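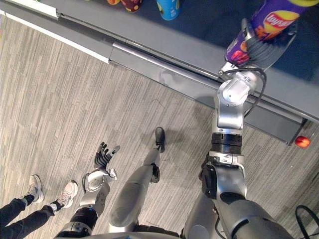

Teaching the shelf task by remote control

Aug 11, 2024

I ran 22 takes on the snack shelf today. The Lay's can is easy to hold from the side. Letting go cleanly is harder – I still open the hand too early.

The black cover stays on the hand between takes, with the fingertips bare.

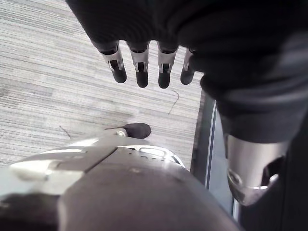
How many takes does one task need?

I plan on around 118. In May I stopped at 20 and had to start over.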